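Ikent Institute Reports Gains in Robot Handling of Household Items

May 19, 2023

Researchers at the Ikent Institute have published results on a training method that helps robot arms pick up everyday items they have had little practice with. The method, named Skumier, was developed in the institute's manipulation laboratory under the direction of Kerttu Keskinen and was tested on goods of the kind found in kitchens and bathrooms.

Robots that learn from human demonstrations usually need many examples of each object. Packaging is a known source of difficulty. A clear wrapper reflects light, changes shape when touched and has loose ends that a gripper may close on by mistake. A policy trained mainly on firm objects will often aim for the wrapper and miss the food inside it.

Skumier addresses the problem by separating the choice of where to grasp from the motion used to get there. The first part of the system reads the view from a small camera at the wrist and proposes a contact point on each side of the target. The second part plans the approach and corrects it as the fingers draw near. The two parts are trained on the same demonstrations but can be updated separately, and a new type of packaging requires changes only to the first.

The training set consists of 2,197 demonstrations recorded by operators at the institute. The evaluation was carried out on 26 objects held back from training, in a total of 277 trials. According to the report, the largest improvement over the laboratory's earlier method was on items in soft plastic packaging. Results on rigid objects were close to those obtained before.

"The earlier system could find the package without trouble, but it had a poor sense of where the package ended and the food began," said Keskinen. "Most of the work in this project went into that boundary."

All trials used an arm fitted with a two-finger gripper. Objects were placed on a plain tabletop in mixed groups, and the arm was told which one to pick up. Their positions and angles were changed between trials.
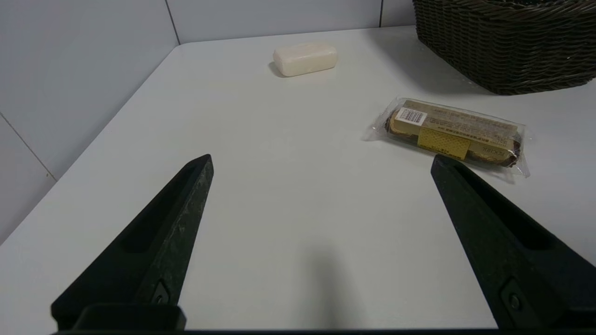 Wrist camera view of the open gripper, with a bar of soap, a packaged baked item and a woven basket on the table.

The report also lists cases in which the method performed poorly. These include packages lying directly against another object and items with strong glare across the whole upper surface. Abla Shboul, who led the evaluation, said that the laboratory would study the use of a second viewpoint for such cases.

"We have published the failed trials together with the successful ones," said Shboul. "Other groups will want to see both before they decide whether the method suits their equipment."

The work was supported by the Moussa Fund. A follow-up study with the packaging firm Hemik is scheduled to begin in January and will cover pouches and resealable bags.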